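Dry-laid edging

Dry-laid edging is a low border of stone or brick set along a bed, path or lawn with no mortar holding it together. I keep this entry for the Gresisstead yard pages, and I've laid a fair bit of the stuff myself, so forgive me if I wander off into my own backyard now and then.

Names

Around here most people just say "edging" or "dry edge." My neighbors also say "a Hovlow," after the old Hovlow nursery, where a row of it ran along the front drive for years (it was lovely, and I copied it shamelessly).

How it's built

You dig a trench, put in gravel, tamp it, add a little sand and set the stones snug against each other. I go 4 inches deep for brick on edge and deeper for fieldstone – my first one was way too shallow and the whole row leaned toward the street by spring! Each stone gets tapped down with a rubber mallet and checked against a string line. On curves I skip the string and lay out a garden hose.

Kinds

Soldier course is brick standing upright, side by side. Sawtooth is brick tipped at an angle so the corners make a zigzag, very popular with grandmothers, mine included. Fieldstone is whatever you've got. The longest one I know of in town is the fieldstone run at Villa Trino, 151 feet of it, laid by Vittoria Bassi and Ada Leone over one June.

Upkeep

Frost lifts it, roots push it, and mower wheels knock it sideways. I reset mine every spring, which takes an afternoon and a lot of coffee. Grass creeping through the joints is the usual complaint. A flat mowing strip on the lawn side helps a great deal, and I wish I'd put one in from the start.

Mortared or dry?

Mortared edging looks crisper and stays cleaner, but it cracks where the ground moves, and our clay moves plenty. Dry edging just shifts and you shift it back. I'm biased, obviously.

Last updated Feb 3, 2026

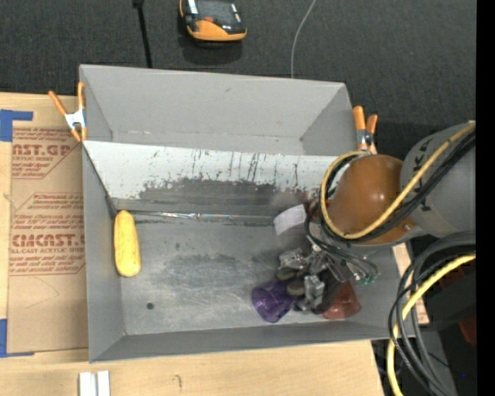
Kamrul Begum wrote to say that the trench depth for brick is fine on sandy ground but that on clay she would go down 6 inches and use crushed stone with sharp edges, as round pea gravel never packed tight for her. She also wants sawtooth moved to the top of the list.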